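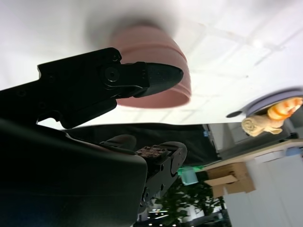
Fathima Jayasinghe reckons we should stop buying bowls altogether and just look after the ones we've got. Fair call. She's been on about it since August and the kitchen cupboard at Talpur is proof, you can't open it without something sliding out at you.

So, bowls. Quick one this issue as the newsletter's already late.

The pink ones are staying. We had a few emails asking if they'd be chucked when the new crockery turned up from Rusik – no. They're light, the little kids can carry them and they stack. Sort of. They stack if you put them in square. Shove one in on an angle and it jams, then the next person piles more on top and the lot goes over when the cupboard door opens. Please take the extra second.

What else. The Rusik order was 81 pieces, mostly plates and mugs, and it's all put away on the low shelves at Prallari. Two mugs chipped, they've been credited. If you're borrowing for a party or a trivia night, write it in the red book by the urn. Write what you took AND what you brought back. Last time we got home a salad spinner that isn't ours. If you're missing one, sing out.

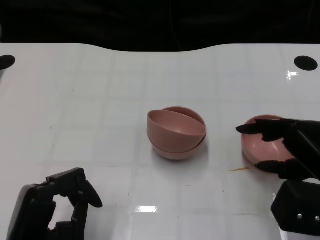 Pink bowls on the white table. Two stacked, one beside them.

Tables. Wipe them before you pack up, not just the bit you sat at. Warm water and a squirt of detergent, then a dry tea towel. No scourers on the white tops please, they take the shine off and we haven't got the money for another one. Sauce and curry need doing straight away, turmeric espescially.

The play food has been getting mixed in with the real kitchen stuff again. It has it's own tub. Pop it back in there at the end, and have a look inside the bowls before they go in the cupboard.

Still after:
– a decent dish rack, the old one's rusted through
– tea towels, any condition, we've ordered 40 and will go through those by Christmas
– somebody with a ute to take the old crockery over to Trultard

Kitchen sort-out is at 2 pm, after the lunch crowd clears. Come for an hour if that's all you can do. Bring rubber gloves if you're fussy about them, there's only large in the drawer.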